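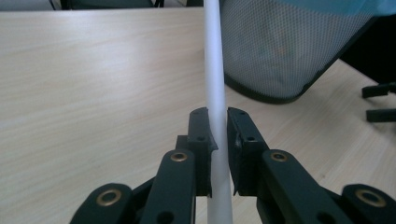
One of our longtime customers wrote in to say she'd given up on ever getting a straight answer about shipping, and could we please just tell her what it costs before she types in her whole address? Fair enough! So I'm very happy to announce that Nandomance is changing how we deliver our loose-leaf teas, starting in June.

Every order over 18 dollars now ships free, and the price you see on the tea is the price you pay (tax aside, sorry). We've also moved our packing to a bigger space in Vurau, with room for 400 boxes a day. I've been over there most mornings and I love it, drafty door and all.

The list has grown too, to 279 teas, and yes, the smoky one you kept emailing me about is back.

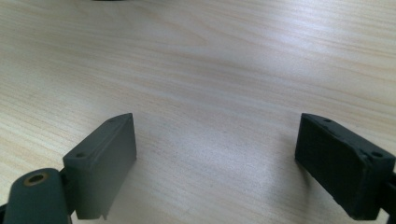

Where to find us

Orders open on our website at 9 a.m. on launch morning. Our shop partners at Abou Jaoude and Buvia will carry the sampler tins as well, 490 of them to start, so call ahead if you're driving over.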